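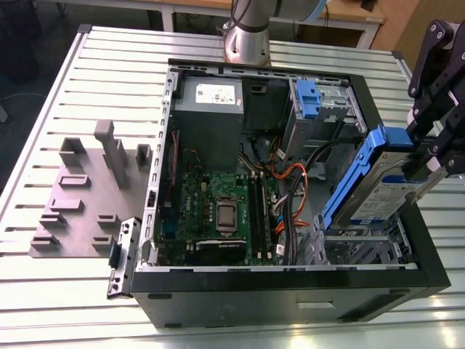

*Desktop tower on its side with the cover off. The hard disk, in its blue carrier, is near the lower drive bay.*

# Opening and refitting your desktop tower: frequently asked questions

These are the questions which people send to us most often about the used office towers from our shop. I try to answer in simple words. If your question is missing, write to the workshop and ask for Yara Khalaf, I read the messages every morning before 10.

## Before you open the case

**Do I lose the warranty if I remove the side panel?**

No. Every tower sold by Rorkska can be opened by the owner. The warranty ends only for a part which you have damaged yourself. If you break the plastic of a drive carrier, for example, we will not replace the carrier for free, but the rest of the computer is still covered.

**How should I prepare?**

Shut down the computer from the menu, switch off the power supply at the back and pull out the power cord. Then press the power button one time and hold it for 3 seconds. Remove also the monitor cable, the network cable and everything in the USB ports. People forget the small wireless receivers very often, and these break easily when the case is turned.

**Must the tower lie down?**

It is much easier. When the case lies on its side with the interior facing up, you can see the drive bays and the board at the same time, and a screw that falls can be found again. Put it on a firm table with good light. On a carpet or a bed I would not do it.

**Do I need a wrist strap?**

It is good to have one. If you don't, touch the bare metal of the case before you touch any part, and again each time after you walked away from the table.

## Hard disks and the blue carriers

**What is the blue plastic piece around the hard disk?**

It is the drive carrier (some customers call it caddy or tray). The disk sits inside it, and the carrier slides on the metal rails of the bay. You do not need a screwdriver for this step.

**How do I take the disk out?**

First disconnect the two cables from the disk: data and power. Hold the plug and not the wire. Then press the two sides of the carrier together and pull it slowly to you. If it does not move after the first centimeter, stop and look if a cable is caught behind it.

**How do I put the carrier back?**

You can bring it to the bay at an angle if the cables leave you little space, but it must be straight before it enters the rails. Push with equal force on both sides until you hear the click. Without a click it is not fixed, also if it looks fixed.

**My case has more than one bay. Which one should I use?**

For a single disk you can use any bay with the right width. I prefer the one which leaves the shortest way for the cables. If you plan a second disk later, think now where its cables will go – this saves you from doing the work two times.

**Can I put an SSD in the same carrier?**

A small SSD is too narrow for it. You need an adapter frame, and we sell one under the name Draltell. The SSD is screwed into the frame with 4 short screws, which are in the bag, and the frame goes into the carrier like a normal disk.

**I broke the carrier. Can I buy only this part?**

Yes, please write us the model number from the sticker at the back of the tower. The carriers look similar from one model to the next, but the pins are not at the same place.

## Cables

**There are so many cables inside. Which of them can I touch?**

You can move all of them gently to the side when the computer has no power. Disconnect only what you need for your work. The orange, yellow and other colored wires which come from the power supply should not be pulled by themselves, only by the connector at the end.

**How can I remember where everything was?**

Take a photo with your phone before you disconnect the first cable, and one more from the other side. Some people put a piece of tape with a number on each plug. I do this too with cases I don't know.

**Should I tie the cables together?**

You can, if you leave them a little loose. Please keep them away from the fans. Do not use a metal wire for this.

## Memory and other parts

**Can I add more memory?**

In most of our towers, yes. Look first how many memory slots are on the board and how many are already used. When the two modules are different, the computer may start, but we have seen many problems with this and we recommend a matched pair. The Sarantis kit from our list is tested with our towers and costs 69 dollars.

**May I remove the processor?**

It is possible, but I advise against it for a first time. It is held by a metal frame with a lever, and below it there are parts which do not forgive a mistake. For this work you can bring the tower to us.

**Can I open the power supply to clean it?**

No, please never open it. It can hold electricity a long time after it was unplugged. Clean only the grille from outside with a soft brush.

## After the work

**The computer says that no disk was found. What did I do wrong?**

Usually the data cable is not completely in. Switch off, pull the cord, and press both ends of this cable again, at the disk and at the board. If the message comes back, try another port on the board. After that, check the power plug of the disk.

**I hear a rattle now.**

Often it is the carrier that did not click, or a cable which touches a fan. Switch off first, and then look.

**Can you do all this for me?**

Yes. We have a bench service for disk and memory changes, and in November it is usually the most busy. Copying your old data to the new disk is included up to 400 GB. For bigger disks we make you a price before we start.

**Where can I bring my old disk?**

You can leave it at the counter. We erase it with the Rondach program and you receive a short report by email. If you prefer to keep the disk, put it in an antistatic bag and not in a drawer together with magnets or tools.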